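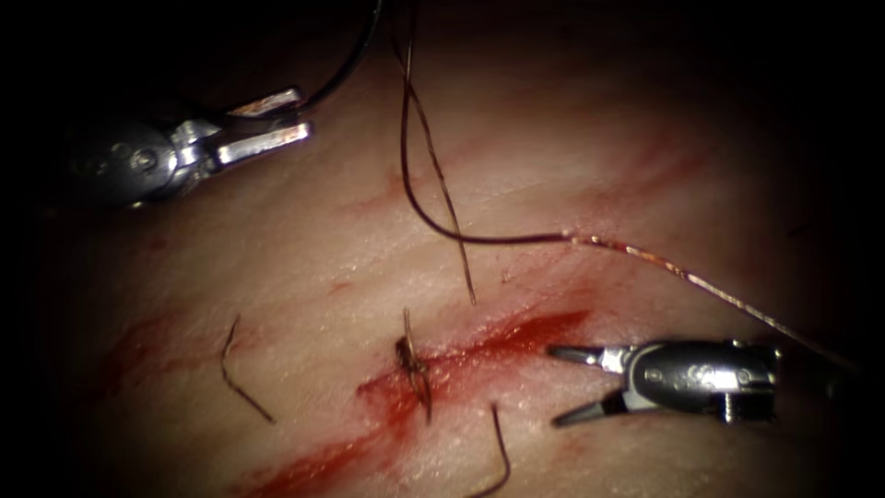

Nähen will gelernt sein: Vorinside öffnet seinen Übungsraum für Wundverschluss

Zeritz. Wer schon einmal versucht hat, eine Wunde sauber zu verschließen, der weiß, wie viel Geduld in einer einzigen Naht steckt. Die Einstichtiefe muss stimmen, der Abstand zum Wundrand auf beiden Seiten gleich sein, und der Knoten soll halten, ohne das Gewebe einzuschnüren. All das lässt sich nachlesen, aber in die Hände kommt es erst durch das Wiederholen – und für dieses Wiederholen fehlt im Klinikalltag bekanntlich oft die Zeit. Umso mehr freuen wir uns, dass das Schulungszentrum Vorinside in Zeritz ab Januar seinen neuen Kurs »Naht und Knoten« anbietet, an dem wir lange und mit viel Herzblut gearbeitet haben.

Der Kurs richtet sich an Ärztinnen und Ärzte in der Weiterbildung und umfasst 13 Übungseinheiten, die sich über mehrere Wochen verteilen. In jeder Gruppe arbeiten zwei Teilnehmende an einem Platz zusammen: Eine Person näht, die andere achtet auf Fadenspannung und Stichabstand, danach wird getauscht. Begonnen wird mit der Einzelknopfnaht, die vielen zunächst schlicht vorkommt und die doch das meiste verrät, was später bei schwierigeren Techniken eine Rolle spielt. Es folgen die fortlaufende Naht, die Rückstichnaht und schließlich das Knoten mit dem Instrument, für das wir uns ganz bewusst besonders viel Zeit nehmen.

Auf den Faden kommt es dabei mehr an, als man zu Beginn vermutet. Ist er zu lang, legt er sich in Schlaufen über das Arbeitsfeld und gerät beim nächsten Stich in den Weg; ist er zu kurz, lässt sich der letzte Knoten kaum noch fassen. Auch das Öffnen und Ansetzen der Backen kurz über dem Gewebe, dieser kleine Moment vor dem Zugreifen, wird im Kurs in aller Ruhe geübt.

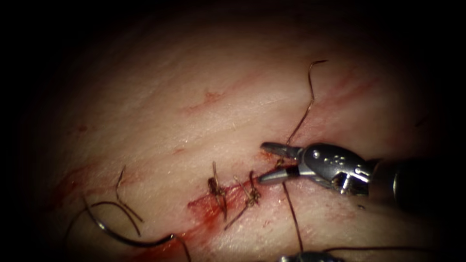 Für Eilidh Aitken ist gerade die Ruhe das Entscheidende. Wer am Anfang langsam nähe, so sagt sie, der sehe, was der Faden mit den Wundrändern mache, und müsse später weniger korrigieren. Sie wünsche sich, dass alle Teilnehmenden den Mut hätten, einen misslungenen Stich wieder zu lösen und noch einmal von vorn anzufangen.

Entwickelt wurde das Kursprogramm gemeinsam mit dem Lehrmittelverlag Kornari, der auch das begleitende Arbeitsheft herausgibt. Auf 37 Seiten finden sich darin Skizzen zu den Stichfolgen, Hinweise zur Wahl des Nahtmaterials und reichlich Platz für eigene Notizen, denn erfahrungsgemäß schreibt sich jede und jeder etwas anderes auf. Das Heft ist in der Kursgebühr enthalten und darf selbstverständlich behalten werden.

Anmeldungen nimmt Consolacion Maglaya im Kursbüro von Vorinside gern entgegen, ebenso Fragen zu den Terminen, zur Anreise oder zur Anrechnung als Fortbildung. Wer sich zunächst nur einen Eindruck verschaffen möchte, ist herzlich zu unserem offenen Nachmittag eingeladen, der ebenfalls im Januar stattfindet und bei dem Kaffee und Kuchen bereitstehen.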